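Setting house rules for wrist-camera grasp runs in simulation

These are the rules we use at Salness before a simulated kitchen task counts as a valid run. They apply to any arm with a two-finger gripper and a camera mounted above the palm. Urs Schnyder wrote the first version in April and Mihret Beyene keeps it current.

Step 1. Fix the camera before anything else. Both fingers must be in view when open and when closed, and the palm should stay along the bottom edge. If you move the mount, start a new batch. Do not mix two mounts under one batch name.

Step 2. Define the states in writing. We use three: clear, straddled and held. Clear means the object is outside the fingers. Straddled means it sits in the gap and neither finger touches it. Held means both fingers are in contact and the object moves with the gripper for 60 steps. A single still can't prove the last part, so check the contact log too.

Step 3. Label from the wrist view first, then compare with the log.
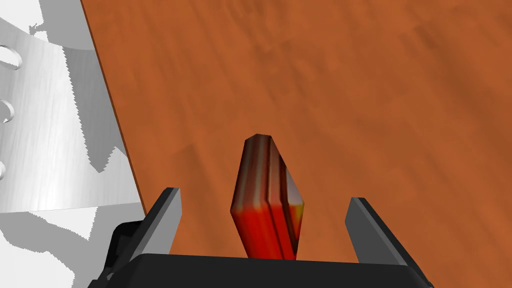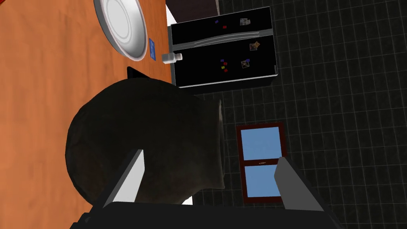
First view: red block, straddled. Second view: dark object between the fingers, checked against the log before it gets a label.

Where the label and the log disagree, the run goes to a second reader. Don't settle it by replaying the episode until it looks right.

Step 4. Name objects only as far as you can tell. "Dark rounded object" is a fine entry. If the asset list gives a proper name, put it in the asset column and leave your own wording alone. A large object can hide its own contact points, so write "contact not visible" when that is the case.

Step 5. Set the limits. An episode stops at 500 steps, and a gripper that has closed on nothing gets one retry. Finger force is capped in the config file - never in the task script, where it tends to get overwritten.

Step 6. Audit. Our current set has 2,282 episodes, and a reader who did not label them goes through 300. Keep the audit sheet with the batch, including the runs that failed.

Changes to these rules go to Mihret with the batch name and the step number. Old batches keep the version they were labeled under.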